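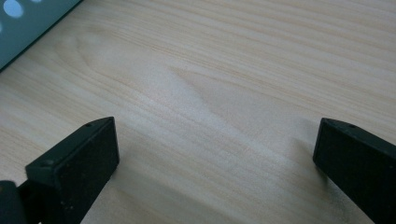 Light wood tabletop, smooth finish, with curved grain figure.

Perkivis Clear Table Oil
Made by Skondurari
Size: 16 fl oz can
Sheen: Satin
In stock at Tinstead: 1,036
Ships in two business days

Overview

Perkivis Clear Table Oil is a one-part blend of plant oil and hard wax for indoor tables, desks, counters and shelves. It soaks into the top layer of the wood and cures there, leaving a thin film of wax at the surface. It was made for pale woods such as ash, birch and maple, where an ordinary oil can turn the surface more yellow than the owner wanted. Clear will still deepen the color a little. All penetrating oils do. If you want the wood to stay the color it was after sanding, look at Perkivis Pale, which carries a small amount of white pigment to offset the change.

The oil is wiped on by hand and buffed off. No spray equipment is needed. Most tables take two coats, and a dining table that sees daily meals should get three.

Pale and Clear can be used on the same piece. Some shops put down one coat of Pale and follow it with one of Clear, which keeps most of the light tone and hides less of the grain. Let the first coat dry overnight before you switch.

Where to use it

Dining and kitchen tables, desks, side tables, benches, window sills away from heavy condensation, stair handrails, and solid wood shelves. It also works on veneer, provided the veneer is real wood and has not been lacquered. Go easy with sandpaper on veneer. The wood layer is thin and a power sander will cut through it quickly at the edges.

Where not to use it

Do not use Perkivis Clear outdoors. It has no UV blocker and will gray within a season. Do not use it on cutting boards that will be washed in a sink; the wax film softens with long soaking. It will not bond over varnish, lacquer, polyurethane or paint, and it will stay sticky if you try. Floors are covered by a separate product, Perkivis Floor, with a harder wax.

On oak and walnut, Clear gives a warm brown tone that many people like. On cherry it speeds up the darkening that happens anyway. Oily tropical woods such as teak and rosewood dry slowly with this product, so wipe them with alcohol first and make a test patch.

Preparing the surface

Remove any old film finish completely. A scraper is faster than sandpaper on thick varnish. Once you have bare wood, sand with the grain using 120 grit, then 150, then 180. Stop there. Sanding finer than 180 closes the surface and leaves less room for the oil, and the table will mark more easily later on.

Vacuum the top, then wipe it with a cloth barely dampened with water. The water will raise the fibers. Let the wood dry for an hour and knock the fibers back with a used piece of 180, by hand, with very light pressure. Vacuum again. Skipping this step is the most common cause of a rough first coat.

Check the surface with a lamp held low at one side. Cross-grain scratches and glue smears that are hard to see on bare wood will show plainly once the oil is on. Glue spots come up as pale patches, and sanding them out at this stage takes a minute. Wood with a swirling or arched figure changes direction across the board, so sand along the length of the board and do not try to follow the curves.

Applying the first coat

Stir the can with a flat stick until nothing drags on the bottom. Do not shake it. The room should be between 60 and 80 degrees Fahrenheit, with a window open.

Pour a small amount onto the wood and spread it with a white nylon pad or a lint-free cloth. Work in sections the size of a newspaper page. The surface should look evenly wet with no puddles. Leave it for ten minutes. If dull spots appear, add a little more oil to those spots. After that, wipe off everything that has not soaked in, using a clean dry cloth, and keep turning the cloth as it loads up. When you think you are finished, go over it once more with a fresh cloth. Oil left standing on the surface dries gummy and has to be scraped off.

End grain drinks more than the face does. Give the ends of the table a second wipe while the first is still wet.

Oil the underside too. One coat is enough there. A top sealed on one face only can cup as the humidity in the house changes, and wide tops are the worst for it.

Second and third coats

Wait overnight. If the surface feels dry and does not drag under your palm, rub it lightly with a fine gray pad, remove the dust, and apply the second coat in the same way. It will need much less oil. Most people use too much on this coat. Repeat for a third if the table gets hard use.

Drying and curing

Dry to the touch: overnight
Light use: two days
Full cure: three weeks

During the three weeks, keep water off the table and do not leave a cloth, runner or rubber-footed object sitting on it. Paper can be set down after a couple of days. Cold rooms slow everything down. If the table smells strongly of oil after a week, the room is probably too cool or too closed up, and moving some air across it with a fan will help.

Coverage

One 16 oz can covers 200 square feet in a single coat on sanded maple. Open-grained woods such as ash and oak use more. A six-person dining table with two coats on top and one below will leave oil in the can for later repairs.

Day-to-day care

Wipe with a damp cloth and dry it afterward. A drop of mild dish soap in the water is fine for grease. Avoid ammonia, vinegar, bleach, scouring powder and the melamine sponges sold for walls -- they all strip the wax. Silicone furniture polish should be kept away from the table for good, as fresh oil will not take over it.

Use trivets under anything straight off the stove. Heat leaves a white ring in the wax. A faint ring will often go away with a little oil on a gray pad, rubbed with the grain and wiped dry.

Refreshing the finish

When water stops beading and starts to darken the wood, it is time for a maintenance coat. Wash the table, let it dry overnight, scuff it with a gray pad and wipe on a very thin coat. On a kitchen table this might be once a year. Desks and side tables go far longer. The whole table does not have to be done at once; a worn place in front of one chair can be oiled alone and buffed outward into the rest.

Scratches that go through to bare wood can be sanded locally with 180 and oiled. The repaired spot may look lighter or darker than its surroundings for some months on woods that change color with light.

Storage

Press the lid down firmly and store the can indoors, away from frost. Shelf life after opening is 9 months. Unopened cans keep longer, and the date is stamped on the base. A skin on top of the oil can be cut around and lifted out. If the oil below it has thickened to syrup, throw it away according to your local rules for oil-based finishes.

Safety

Cloths wet with this oil can heat up and catch fire on their own. Spread used cloths flat outdoors on a non-burning surface until they are stiff, or put them in a metal can filled with water and close the lid. Do not ball them up. Do not put them in the trash while damp.

Wear nitrile gloves. Keep out of reach of children. The wet product is combustible; keep it away from pilot lights and space heaters.

Specifications

Type: hard wax oil, one part
Color: clear, slight warm tone
Sheen: satin
Cleanup: mineral spirits
Application: nylon pad or lint-free cloth
Coats: two or three
Interior use only

Goes with

Baumgart white nylon pads, pack of five
Baumgart gray finishing pads, pack of five
Baumgart cotton finishing cloths, washed, one-pound bag
Perkivis Pale Table Oil, 16 fl oz
Perkivis sample pouch, Clear or Pale

Sample pouches hold enough for a test board. Use an offcut from the same table if you have one, or the underside of the top, and sand it the same way as the finished face.

Shipping and returns

Orders placed before noon are packed the same day. Oil ships by ground only and cannot go by air, so we are unable to send it to Hawaii or Puerto Rico. Pads and cloths can be mailed anywhere. Unopened cans may be returned within 30 days. Opened cans cannot be returned, but if a can arrives dented or leaking, send a picture of the can and the box to the Tinstead counter and a replacement will go out with the next truck. The counter is closed on Tuesday.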